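Mar 16, 2021

I love backing up old photos. I know how that sounds, but give me a rainy evening, a mug of tea and a shoebox full of prints and I am a happy person. In October I finally started on the big one, the family collection that had been living in my hall closet since we moved to Pralbridge, and I've been meaning to write about it ever since.

The collection was six shoeboxes, one cookie tin and a grocery bag of negatives. Some of the prints had dates on the back in pencil. Most had nothing, or they had something like "the lake again," which could be any summer of my childhood.
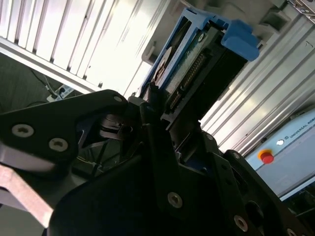
Scanning was the part I'd been dreading and it ended up being my favorite. I use an old Sivon flatbed that takes its sweet time, and I do four prints to a pass with a little gap between them so the software can split them up. Everything goes onto plain hard drives, and I keep those in plastic caddies, blue like the one up there, so I can spot them in the mess on my desk. I scan snapshots at 600 dpi and go higher for anything tiny (those little square prints with the white borders are gorgeous blown up!). Wipe the glass every time you change boxes. I skipped that once and gave a whole birthday party the same hair.

I tried fancy naming schemes and dropped them all. Now it's year, then place, then a number, and if I don't know the year I put the decade and move on. You can fix it later when an aunt calls to tell you that couch was gone by 1978.

And the finds! A whole roll from the Agarwal bakery, the one with the green awning, back when we lived upstairs and the stairwell smelled like cardamom by five in the morning. I'd forgotten the awning completely. There was also a run of 40 pictures of one very patient cat, all nearly identical, and yes, I scanned every one of them.
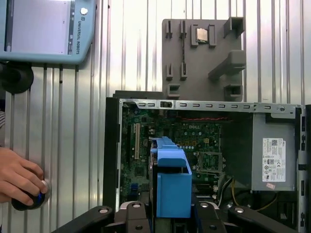 A hand on the knob, next to the Universal Robots screen.

Color took me longer to figure out. The prints from the seventies had gone orange, and my first fixes made everybody look seasick. What works for me is to find something in the picture that ought to be white – a shirt collar, a plate – and nudge the color until that looks right. Then I stop. A bit of warmth left in a faded print is nice, and I always save the untouched scan too.

For copies I keep two at home and one at my sister's place, plus the small stuff in a Trusix online folder so the cousins can poke around and leave comments. The comments are the best part of the whole project. Somebody recognized the dog!
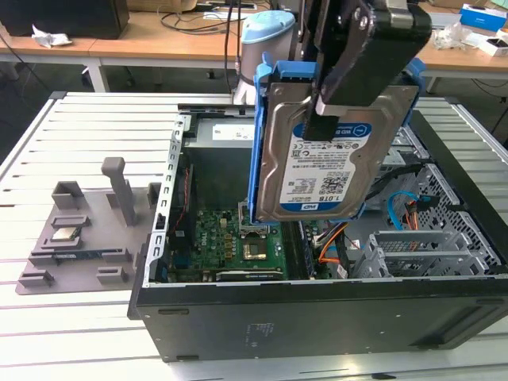

What's next

The negatives. I've bought a holder and a pair of cotton gloves and I've done two strips so far, both of a parade I don't remember. They came out so sharp you can read the shop signs. If you've scanned a lot of negatives and have a good trick for getting curly ones to lie flat, please leave it in the comments – mine are under a stack of cookbooks right now.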